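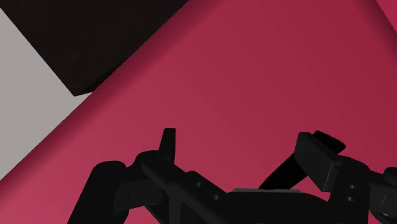
Page last changed: 3/16/26 by Yurii Dovhaniuk

4. Entering a loan repayment schedule

Before you begin, the borrower must already have a record in Kilska Ledger. If the record is missing, go back to section 3.

1. Open Loans and choose New schedule.
2. Select the lender from the list. For a syndicated loan select the agent bank only, for example Martens. The other lenders are added in step 6.
3. Type the principal and choose the currency. The currency can not be changed after saving.
4. Enter the date of the first payment. The program proposes 90 days after the signing date — you may write over it.
5. Set the number of installments. The maximum is 100.
6. Press Participants and give each lender its share. The shares must make 100 percent together, otherwise the Save button stays gray.
7. Press Save. The schedule receives a number of eight digits.

Note: Loans which were moved from the old Brarkau program keep their old number. It begins with 47 and you can search by it as usual.

Caution: Do not delete a schedule in which a payment is already posted. Use Close early instead. A deleted schedule also removes its lines from the June half-year report, and only the administrator can bring them back.

If the borrower has missed a payment, do not change the due date in the schedule. Record the delay under Arrears — see section 5, Arrears and limitation periods.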